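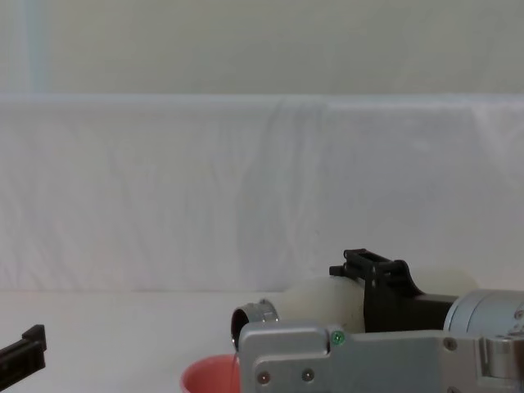 Can I put the bottle in the dishwasher?
Wash the bottle by hand. The cap can go on the top rack, but the painted body goes dull and chalky after enough hot cycles, and we don't replace bottles for that.

Edard Steel-Neck Bottle, Cream

Product code: 307
Sold by Winik

The Edard is a plain cream bottle with a rounded shoulder and a bare steel neck. It is made for water, squash, cold tea and anything else you would carry to work or leave on a desk for the day. There is no straw, no flip lid and no carrying loop on the standard cap. You unscrew it, drink, and screw it back on.

We have sold the Edard since October, when it took the place of the older Pereyra bottle. The two look alike from across a room, but the neck is different and the caps do not swap over. If you are ordering a spare cap, check the code on your old packing slip first. Pereyra caps are still listed on the spares page until the last of them are gone.

The finish

The cream coat is matt and has a slight grip to it when dry. It comes out a little warmer than the pictures on some screens and a little greyer on others. Against plain white it reads as off-white. If you need an exact match for something, order one before you order a box.

Matt coats pick up marks. Bags, keys, car cup holders and other bottles will all leave grey smudges on the side sooner or later. Most of these come off with a damp cloth and a drop of washing-up liquid. Stubborn ones need a paste of bicarbonate of soda and water, left for a few minutes and wiped away with something soft. Don't use a green scourer. It takes the mark off, and it takes the finish with it, and you end up with a shiny patch.

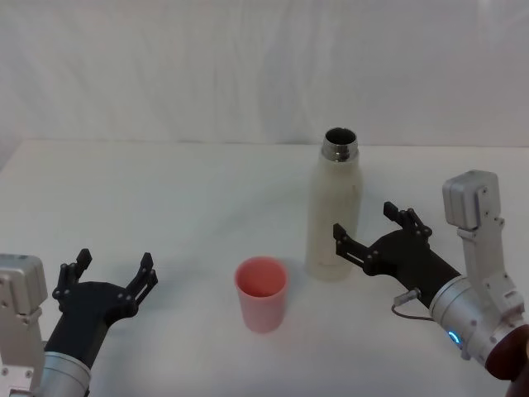
Scuffs are another matter. A scuff is wear in the coat itself and will not wash out. It makes no difference to how the bottle works. Customers who want theirs to stay tidy usually buy the sleeve, which is felt, comes in grey or navy, and covers everything below the shoulder.

The neck

The neck is polished stainless steel with the thread on the outside. Left bare it shows fingerprints and water spots, both of which buff off with a dry tea towel. Wipe round the thread when you wash the bottle, as dried squash builds up there and makes the cap feel stiff. A stiff cap is nearly always a dirty thread — clean it before you write to us about a new one.

The mouth takes a standard bottle brush. Small ice cubes go in, the big square ones from a silicone tray don't.

The cap

One cap comes with each bottle. It has a silicone ring inside that can be eased out with the handle of a teaspoon. Take it out once a week, rinse it, let it dry and press it back in flat. If the bottle drips when laid on its side, the ring is either twisted or missing. Replacement rings are sold in pairs.

Do not fill the bottle with fizzy drinks. Pressure builds up under the cap, and it can come off hard when you loosen it. Milk and fresh juice are fine for a morning but should not be left in overnight.

Washing and storing

Use warm water and washing-up liquid, and rinse twice. For a smell that won't shift, fill the bottle with warm water and a spoonful of bicarbonate of soda, leave it overnight with the cap off, then rinse. Don't use bleach.

Store it standing up with the cap off. A bottle put away damp with the cap screwed down will smell stale the next time you open it, whatever it is made of.

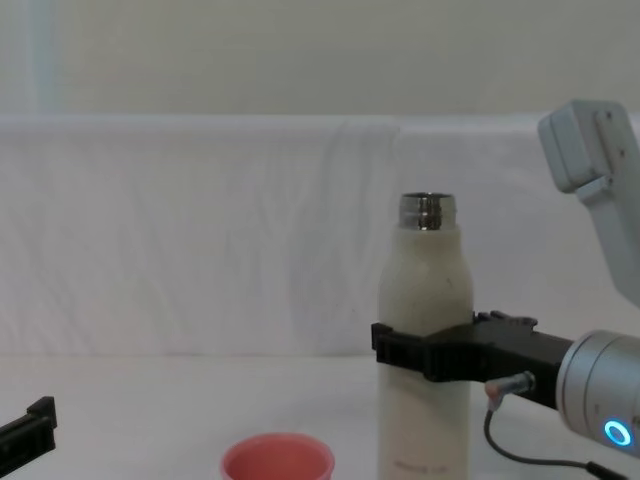
ORDERING AND SPARES

Edard bottle, cream, with cap: £27
Felt sleeve, grey or navy: £11
Bottle and sleeve together: £35
Spare cap: £6
Silicone rings, pair: £2

Orders of £39 and over go out with free postage. Below that it is £3.50, whatever the weight. Two bottles in one order are packed in separate cartons inside the same parcel.

Clubs and offices can order by the box at a lower price. Boxes are cream only, and we don't print names or logos on them. If you want printing done, Dasemero can supply the same bottle with one-colour print on the side, on a longer lead time. Please write to them directly, as we can't take print orders or answer questions about artwork.

Returns

Unused bottles can be sent back within 30 days. We can't take back a bottle that has been drunk from, unless there is a fault. Faults we cover are a damaged thread, a cap that won't seat with a clean ring, and coating that lifts or flakes. Ordinary scuffs and dents from dropping are not covered. Send a photo of the fault and your order number before you post anything.

Prices checked April 10, 2021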